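2021년 9월 6일, 럭비 분석 작업 노트

주말에 킥 센서 데이터를 다시 열었다. 지난 5월에 모아둔 페널티 킥 기록인데, 그동안 손도 못 대고 있다가 이제야 본다. 전부 679개. 이번 시즌 개막 전에는 정리해서 코치진한테 넘기고 싶은데, 벌써 9월이라 마음이 좀 급하다.

일단 좋은 소식부터! Teline 쪽 타임스탬프 밀리던 문제는 잡았다. 경기장 시계랑 공 센서 시계가 따로 놀아서 후반으로 갈수록 점점 벌어지던 건데, 하프타임에 한 번 더 동기화 신호를 넣은 것처럼 보정하니까 깔끔하게 맞는다. 지난번에 내가 센서 불량이라고 우겼던 건 취소. (장비 담당한테 커피 사야 함.)

### 각도 구간 나누기

처음엔 골포스트 기준 각도를 10도씩 끊었는데 바깥쪽 구간에 킥이 너무 적어서 성공률이 널을 뛴다. 한 구간은 킥이 4개뿐이라 하나만 빗나가도 그래프가 푹 꺼진다. 그래서 폭을 20도로 넓혔더니 훨씬 볼만하다. 대신 정면 근처의 미세한 차이는 뭉개지는데, 어차피 코치들이 궁금해하는 건 터치라인 쪽이니까 당분간 이대로 간다.

왼발 키커는 따로 뺐다. 섞어놓으면 오른쪽이 쉬운 건지 왼쪽이 쉬운 건지 도무지 알 수가 없다. 선수가 2명밖에 없어서 뭐라고 결론 내리긴 어렵고, 표에는 넣되 본문에서는 언급만 하고 넘어갈 생각.

### 바람

바람이 제일 골치다. Sillex 풍속계는 본부석 지붕에 달려 있어서 잔디 위 바람이랑 꽤 다르다. 특히 북쪽 골대는 스탠드가 낮아서 돌풍이 그냥 들어온다고 선수들이 다들 그러는데, 지붕 값만 보면 조용한 날로 찍혀 있다. 다음 홈경기 때 코너 깃발 옆에 휴대용을 하나 세워보자고 얘기해 뒀다. 심판진 허락이 필요한지는 확인 중.

거리랑 바람을 같이 넣고 돌린 모델은 아직 못 믿겠다. 맞바람이 셀수록 성공률이 올라간다고 나온다, 하하. 아마 맞바람이 심한 날엔 주장이 먼 거리 페널티를 아예 안 차고 터치로 내보내서 그럴 거다. 쉬운 킥만 남는 셈. 찰지 말지 고르는 단계를 먼저 모델에 넣어야 할 것 같은데, 그러려면 터치로 내보낸 페널티까지 위치를 다 찍어야 한다. 영상을 처음부터 다시 봐야 한다는 뜻이라 벌써 눈이 아프다.

### 영상 태깅

Prokix 새 버전 깔아봤다. 단축키가 바뀌어서 오전 내내 킥을 스크럼으로 찍었다. 예전 배열로 돌리는 설정이 환경설정 맨 아래에 숨어 있으니 다른 분들은 태깅 시작 전에 꼭 바꾸시길. 내보내기는 확실히 빨라졌다. 다만 CSV에서 팀 이름 한글이 깨지니까 UTF-8 옵션을 직접 체크해야 한다.

Ekinci컵 경기는 카메라가 한쪽 높은 곳에 고정이라 먼 쪽 골대 킥은 공이 포스트 위로 넘어갔는지 헷갈린다. 애매한 건 부심 깃발을 따라가는 걸로 통일. 내 눈으로 판정하지 말 것!

### 다음에 할 일

- 왼발 키커 표 따로 저장하고 파일 이름 규칙 맞추기
- 터치로 내보낸 페널티 위치 태깅, 홈경기부터
- 휴대용 풍속계 배터리랑 삼각대 확인
- 킥 준비 시간 열에 빈칸이 왜 있는지 원본 영상과 대조
- 코치진용 한 장짜리 요약 초안, 그래프는 많아야 두 개

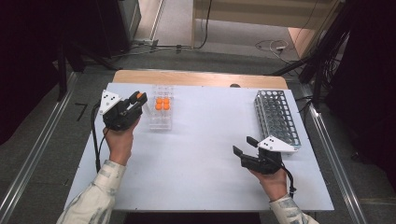 ### 추가 메모

퇴근 직전에 생각나서 적는다. 킥 준비 시간은 휘슬부터 잴지 티를 놓는 순간부터 잴지 아직 안 정했다. 나는 티 쪽이 낫다고 보는데, 중계 화면이 그 순간 리플레이로 넘어가 버리는 경기가 꽤 있다. 내일 회의에서 물어보기.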